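I bought the Porel heated drying rack in August, when the old wire one finally lost a leg, and I have used it three or four times a week ever since. It was $110 from Fonseca, the housewares store in Korkbridge, and it came in a long flat box that I could carry to the car by myself. These are my notes for anyone thinking about getting one.

## Setup

There is almost nothing to put together. The two wings fold out from the center and lock with a plastic catch on each side. The feet come in a separate bag and push on. One of mine was a tight fit and I had to tap it with a rubber mallet.

The manual is a single folded sheet. It covers the timer and the safety warnings but says very little about how to load the rack, and loading turned out to be the part I had to learn.

The cord is short. It comes out near the floor on the left side, and the makers tell you not to use an extension cord, so measure from your outlet before you buy. Mine reaches the middle of the laundry room and no farther.

## Daily use

The bars get warm, about like a mug of tea that has been sitting for a while. You can rest your hand on them. Anyone expecting the heat of a dryer will be let down. This is a slow machine and it needs to run for hours.

A normal load for me is work shirts, T-shirts, socks, and a couple of dish towels. With the wings out flat and a bedsheet draped over the top, the shirts are ready in an evening. Jeans need to go overnight, and the waistband and pockets are still damp in the morning unless I turn them once. Thick hoodies are the worst. The hood lies on itself and stays wet, so I now hang those from the shower rod and save the space.

The sheet on top makes a big difference. Porel sells a zip cover for the same purpose, but I have not bought it. An old flat sheet does the job as long as it hangs down on all four sides and does not sit against the timer box.

Spacing matters too. Clothes only dry well where they touch a bar or hang close to one. If you fold a towel over one bar, the top gets crisp and the ends stay wet. Spread over three bars it dries evenly, but then it takes up a third of the rack.

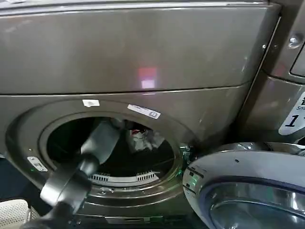 Does a faster spin make a difference to the drying time? It makes more difference than anything you can do with the rack itself, so use the highest spin the care label allows, and run a second spin for towels and jeans.

## The timer

The timer is the weak point. It has four settings, with the shortest at 90 minutes, and I would like something between that and the next step up. It beeps when it shuts off and there is no way to silence it. If you start a load late, you will hear it at two in the morning. I get around this by starting the overnight loads before dinner.

It does remember the last setting, which is handy. There is also a small green light that stays on while the rack is heating. It is hard to see in daylight.

## Build

The bars are aluminum and have held up fine. I have had no rust marks on white clothes, and that was the reason I quit using the wire rack. The plastic catches feel cheap. One of them has started to need a second push before it clicks – it holds once it is in, but I check it every time.

The rack has 11 bars on each wing that I can use without things dragging on the floor. The very lowest ones on the frame are only good for socks.

Folded up, it stands on its own behind the door. It tips if you bump it, so I keep a hook and a loop of cord on the wall.

## Compared with the Jarnthorpe

Before this I borrowed a Jarnthorpe tower rack for a couple of weeks. That one has three round tiers and a fan in the base. It dried small items faster, and socks and underwear were done before I had finished cleaning the kitchen. But it was loud enough that I had to turn up the TV, and there was no good way to hang a full-size shirt without the sleeves bunching up. The Porel makes no sound apart from the beep.

For a household with a lot of baby clothes I would lean toward the tower. For adult clothes, and especially button-down shirts, the flat rack works better and leaves fewer creases. I iron less than I used to.

## Good and bad

Good:

- Silent while running
- Safe to touch
- Folds flat
- No rust marks

Bad:

- Short cord
- Beep can't be turned off
- Thick cotton takes all night
- Side catches feel flimsy

I keep a window open a crack while it runs. The water has to go somewhere, and the first week I left everything shut and the glass was streaming by morning. In a small apartment I would want a dehumidifier in the same room.

Four stars out of five. Fonseca gave me a two-year warranty on it, and if the left catch gives out before then I will take it back and update this.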